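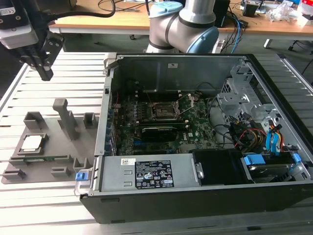 Sprechernotizen: Alte Bürorechner zerlegen und wiederverwenden
Raghda Twal, 16. Mai 2023

Begrüßung, kurz warten bis alle sitzen. Siham Akl macht nach mir den Teil über Datenlöschung, also keine Fragen zu Festplatten annehmen.

Einstieg: Im August haben wir von der Firma Trimemex 877 Bürorechner übernommen. Viele im Saal kennen solche Gehäuse von ihrer Arbeit. Frage an das Publikum: Wer hat schon einmal einen Prozessor ausgebaut? Hände zeigen lassen.

Punkt 1, Arbeitsplatz. Das Gehäuse wird auf die Seite gelegt, das Seitenblech kommt weg. Vorher Netzstecker ziehen. Langsam sprechen, dieser Satz ist wichtig.

Punkt 2, der Sockel. Auf dem Bild ist der Prozessorsockel leer und der Halterahmen steht offen. In diesem Zustand ist das Board am empfindlichsten. Man darf die Kontakte nicht mit dem Finger berühren, und auch kein Kabel soll darüber fallen. Wir setzen eine Schutzkappe ein, sobald der Prozessor draußen ist.

Punkt 3, Kabel. Die blauen SATA-Kabel immer am Stecker fassen, nie an der Leitung ziehen. Für die Stromkabel gilt das Gleiche. Bei manchen Steckern gibt es eine kleine Nase, die man zuerst drücken muss.

Punkt 4, Netzteil. Es wird nur als Ganzes ausgebaut und bleibt geschlossen! Falls jemand nach Reparatur fragt: Das macht bei uns nur die Elektrowerkstatt.

Punkt 5, Sortierung. Arbeitsspeicher, Grafikkarten und Netzteile kommen in getrennte Kisten. Unser Ziel für dieses Jahr sind 1000 Rechner, bei Maltel im Lager ist dafür genug Platz.

Wenn noch Zeit bleibt: die Geschichte mit den vertauschten Schrauben erzählen. Sonst gleich an Siham übergeben. Für Fragen haben wir zusammen 8 Minuten.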